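I've been making big-batch soup on Thursday nights and a few of you asked how I keep it from getting boring. Short thread on the lentil one, which is the cheapest thing I cook.

Base is one pound of brown lentils, two onions, three carrots, and whatever celery is left in the drawer. The Gastby brand lentils were 97 cents a bag last time I went. Any brown lentil works. Red ones fall apart, so save those for something else.

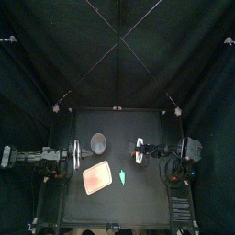
Cook the onions first, low heat, with a good pinch of salt. Give them time. I used to rush this and the soup came out thin and sharp. Carrots and celery go in once the onions are soft and starting to color.

Then garlic, a spoon of cumin, and a big spoon of tomato paste. Stir the paste until it goes dark red. Add the rinsed lentils and two quarts of water. I quit buying broth for this one and don't miss it.

Simmer with the lid half on. Mine took 48 minutes last week. Old lentils take longer and there's no way to tell from the bag. Start tasting at the half hour.

Three ways I change it up through the week:

1. Lemon and spinach. Squeeze in half a lemon per bowl and stir in a handful of spinach right before eating. Don't reheat it with the spinach already in.

2. Smoked paprika and a sliced sausage. Brown the sausage in a separate pan and pour the fat in too.

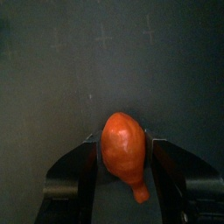

3. Coconut milk and curry powder. Half a can does two bowls. Fry the curry powder in a little oil first or it tastes dusty.

Freezing: cool it, ladle it into flat bags, lay them on a sheet pan. Leave an inch at the top. They stack fine once they're solid. I got 5 bags out of the last pot and ate the rest.

It thickens a lot in the fridge. Add water when you reheat, then taste for salt again. It almost always needs more.

Got a question on this from Calum Yule and I'm putting it here for everybody.
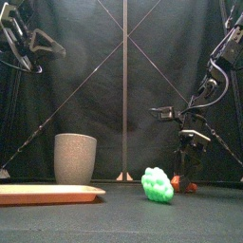 Calum Yule asks if canned lentils are okay, and if so, how much of the water to leave out.

Yes. Use three cans, drained, and cut the water to one quart. Simmer the vegetables till they're tender, then add the lentils for the last ten minutes. The broth will be lighter, so mash a cup of the lentils and stir them back in.

Split pea is next, probably in February.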